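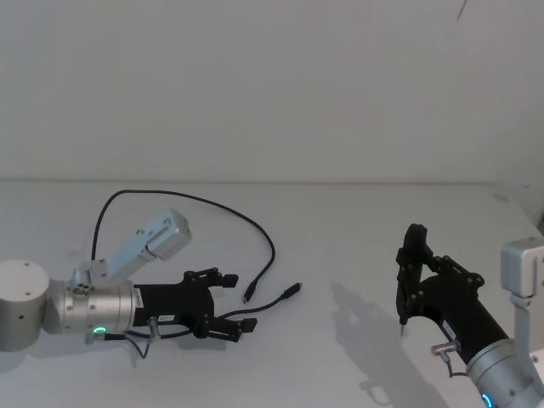 Zwei Arme, ein Kabel und viel weißer Tisch

Letzte Aktualisierung: 3. Februar 2025

So, die Budgetrunde für unsere Roboterecke ist durch, und ich bin ein bisschen heiser vom Diskutieren! Ursprünglich wollte ich ja nur einen Arm beantragen. Xóchitl Beltrán hat mich dann gefragt, wer beim Stecken von USB-Kabeln eigentlich das andere Ende hält. Tja. Also zwei Arme, zwei Parallelgreifer, und der schöne Puffer im Plan war weg.

Angebote hatte ich von Grekora und Pretska. Grekora ist bei den Armen günstiger, will aber für Ersatzpads 664 Euro pro Satz (ich musste zweimal lesen), Pretska liegt da bei 34 Euro und liefert in drei Wochen.

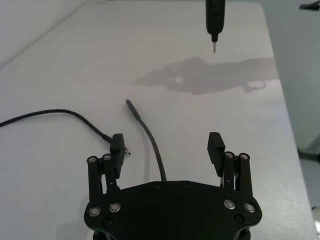
Greifer offen, Stecker dazwischen, oben der Elektroschrauber

Der Elektroschrauber steht jetzt auch als eigener Posten drin, den hatte ich letztes Mal glatt unter Kleinkram verbucht. Und Kabel! Plant bitte Kabel ein, ich habe gleich 40 Stück bestellt. Offen ist noch der Wartungsvertrag, den schiebe ich auf Juli, dann ist der neue Topf da und ich rufe nochmal bei Grekora an.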